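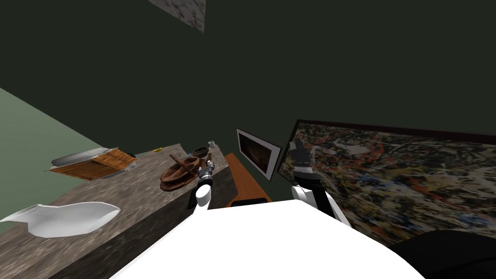
Neville Bickerstaff asks whether the students write every movement out by hand. They don't. Each pair drives the arms through the task in the simulator, saves the run, and the model learns from the saved runs. The hand-written part is the task file, which says what counts as done.

This term's project at Sturgate is the kitchen set. There are 32 students and each pair has one task. The bowl is the one most of them wanted. It has a rim to get hold of, and the left arm reaches it over the counter without much trouble.

We had 667 saved runs by Sunday night. I threw out 78 of them. Most had a long pause at the start while somebody found the right keys. A few stopped before the gripper had closed.

If your pair is called Dawber, your folder is named wrong again. Please fix it before the next upload.

Second half of the session was wrist views. The pairs have to work from the view at the gripper alone, with the wide view switched off. It is much harder to judge distance that way.
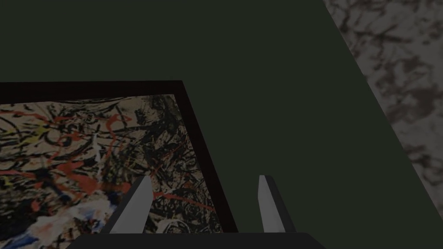
Humaira Ghumman thinks the wrist view should come first, before anyone gets used to the wide one. I can see the case for it. Last year's group started that way and took two weeks longer to get a clean run, but they did look at the gripper more.

One thing to check when you are on the wrist view: both fingers should be in sight before you move. If you can only find one, back off and turn the wrist.

Reports are due at the end of November. Put your failed runs in as well, with a line on each saying where it went wrong. The limit is 40 pages including the plots.

Lab is open until six tomorrow for anyone who still needs a login.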